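Unit 6 Handout: Setting Up and Looking After the Living Room Cell
Instructor: Lindsay Quinlan
Lab lead: Refugio Figueroa

Read this before the Sunday lab session. It covers the simulated cell we use for the tidying tasks. The scene is called Stubbs and the task runner is Mistora. You will be asked to bring the cell up, check it, and put it back the way you found it.

1. Loading

Start Mistora first, then load Stubbs. If you load the scene before the runner is up, the arm comes in at its zero pose and the first reset throws a joint limit error. Close everything and start again. Do not try to jog the arm out of it.

Check that the arm base is fixed to the world. A free base will look fine until the first fast move, and then the whole robot tips.

2. Gripper

Open and close the gripper with nothing in it. Both fingers should move the same distance. If one lags, the mimic joint has been lost from the model file, and you need to copy the file again from the course folder.

Set the tool frame between the fingertips. Last term two groups left it at the flange and then spent the lab adjusting grasp heights that were never wrong.
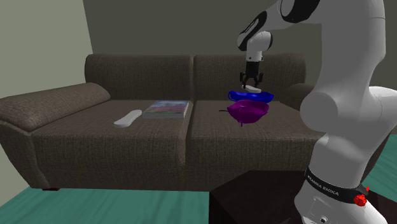

3. Contact settings

Most trouble in this cell comes from contact. The seat cushions are rigid bodies with a rounded collision shape, so a bowl set down on one can rock or creep toward the front edge. Let it settle before you plan the next move.

For stacking, approach straight down and stop with a small gap before you release. If the upper bowl jumps when the fingers open, it was already pushing into the lower one. Raise the release height a little and run it again. Leave the friction values alone until you have tried this.

4. Reset and soak test

The solver limit is 2,000 steps per episode. A normal stacking run in the reference log finished in 1,136. One that ended at 1,994 was counted as a pass, but look at any run like that before you trust it. Usually the arm has been waiting on an object that would not come to rest.

After each reset, compare the object poses with the saved layout. Small drift means the reset is being called before the physics has stopped.

5. Shutting down

Open the gripper, send the arm home, save the log under your group name, and close Stubbs before Mistora. Write any changes to the scene file in the Usovar logbook, including ones you undid.

Bring your tool frame values to the lab. Refugio will check them at the start.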